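## 4. Übergabe zwischen den Armen einrichten

Voraussetzung: Beide Arme sind nach Abschnitt 3 am Tisch verschraubt und referenziert. Die braune Matte liegt auf der Tischfläche, die Kleinteile liegen darauf.
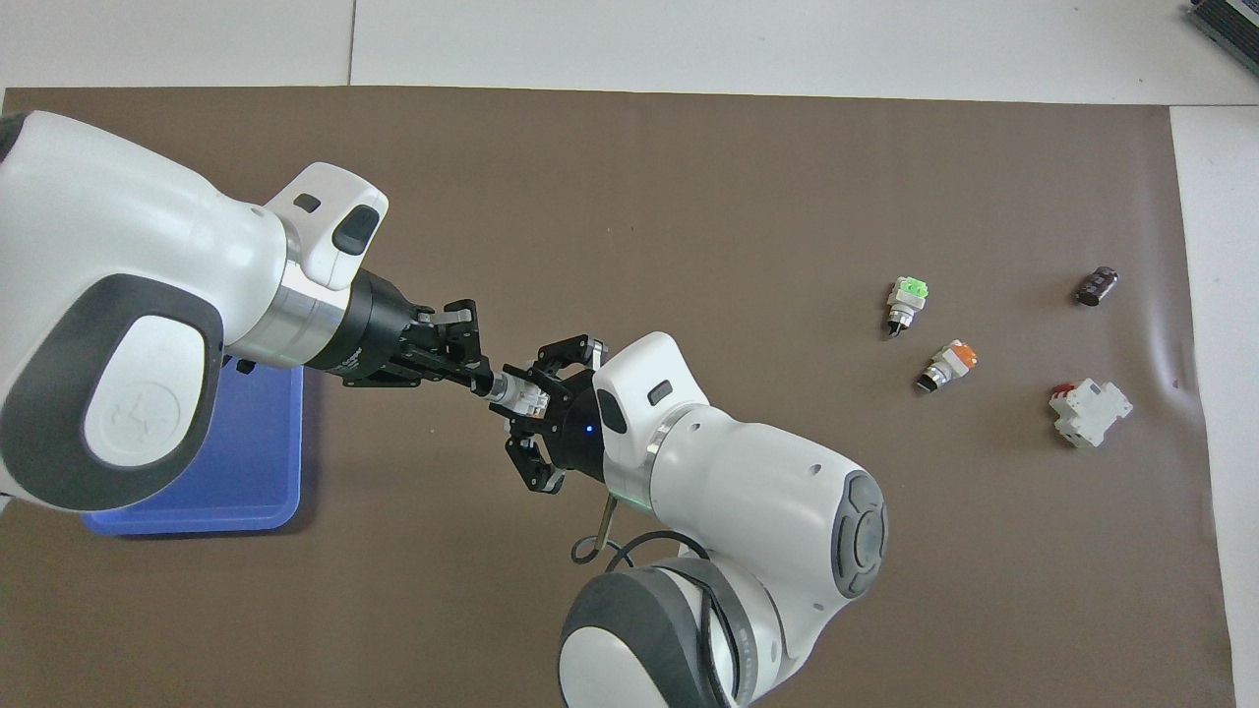 **Loïc Langlois**
*Aufbau und Dokumentation, Werkstatt Gimside*

Stand: 14. März 2018

1. Steuerung »Kuter« einschalten und das Profil `uebergabe_klein` laden.
2. Geschwindigkeit auf 12 % begrenzen. Erst nach fünf fehlerfreien Durchläufen auf 40 % erhöhen.
3. Blaue Schale auf die Matte stellen und ihre Lage im Profil speichern.
4. Gebenden Arm im Handbetrieb zum Bauteil führen. Taster am Gehäuse greifen, nicht an der farbigen Kappe.
5. Übergabepunkt anfahren. Der nehmende Greifer nähert sich geöffnet und schließt zuerst — danach öffnet der gebende.
6. Überlappungszeit `t_halt` auf 2,000 s setzen.

**Vorsicht:** Während der Übergabe nicht zwischen die Greifer fassen. Der Not-Halt muss mit einer Hand erreichbar sein.

**Hinweis:** Falten in der Matte verfälschen die Greifhöhe. Vor dem Einlernen glattstreichen, am Rand beginnen. 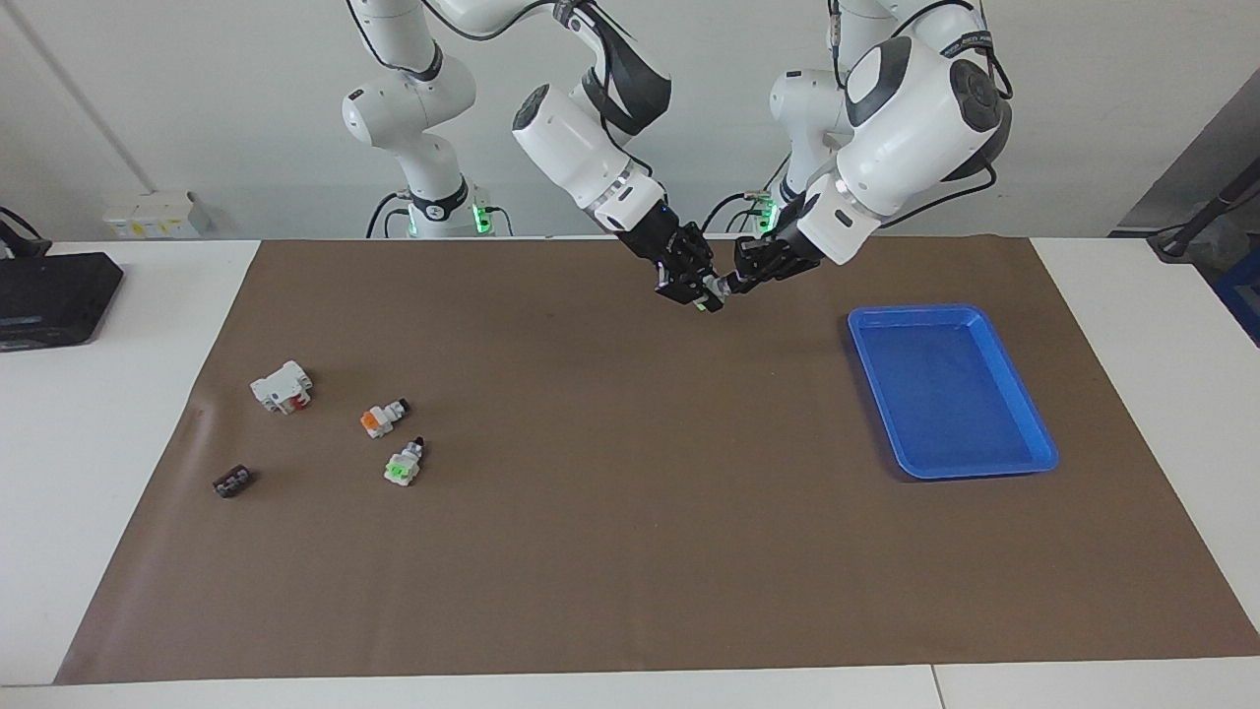 7. Mindestabstand der Handgelenke prüfen. Der Wert `d_min` beträgt 12 mm; bei den älteren Fingern aus der Serie Oltness ist er neu zu ermitteln.
8. Kabel über den gesamten Schwenkbereich von Hand verfolgen. Sie dürfen weder spannen noch an den Gelenken scheuern.
9. Ablauf im Einzelschritt durchfahren und als neues Profil speichern.

Das Skript »Gilbert« überschreibt beim Start ungespeicherte Punkte. Profile aus der Zeit vor November müssen neu eingelernt werden.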